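Stop donating your rubbish

Saturday morning, ten past nine, and there is already a row of bin bags outside the Dresside shop. The shop opens at ten. It rained in the night. Whatever is in those bags is now wet, and by lunchtime most of it will be in the skip round the back, which the shop pays for.

I did two years of Saturdays there. Sorting room, mostly. So this is not a neutral column.

We've talked ourselves into thinking that giving clothes away is the same as doing good. Sometimes it is. A lot of the time it's getting rid of stuff with a nice feeling attached. Odd socks. Swimming trunks with the elastic gone. A duvet cover someone had painted a ceiling over. I have opened all of these bags and I'd like not to open any more.

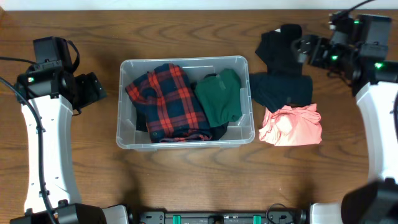 And the skip costs money. Last year our branch paid £1,660 to have unsellable clothing taken away. That's a lot of two pound blouses. When people ask why charity shop prices have gone up, well, part of the answer is sitting on the pavement at ten past nine.

The usual reply is that it all gets recycled anyway. Some does. The rag merchant takes what he can sell on, and he is fussier than he was. He won't touch damp. Used to pay us by the bag, now there are weeks when he doesn't turn up at all. Where the rest goes after him I couldn't tell you and I don't think he could either.

Then there are the apps. Plirkari, Gudska, the rest of them. I've nothing against anybody making a few quid from a coat. But the good things go on there now and we get what didn't sell, after it's been in the boot of the car for six weeks. Fine, your coat, your money. Just don't tell me the leftovers are a gift.

What would I like? Not much. Wash it. Dry it properly. Look at it in daylight, under the arms especially. If you wouldn't hand it to a freind, don't hand it to us. Bring it in when we're open and ask at the till what's needed, because in April it is not ski gloves. Fold it if you can be bothered, a folded bag takes half the time to sort.

And buy less, obviously. Easy to say. I've got a wardrobe that doesn't shut and three grey jumpers I can't tell apart. But the council could help too. There's one textile bank left on our side of town, behind the Marinescu bakery, and it's been full since before Christmas. People see it's full and leave bags next to it. Then it rains again. Two more banks, emptied when they're meant to be, would do more than any poster campaign.

Put the bag back in the hall. Go through it again tonight. Bring us half.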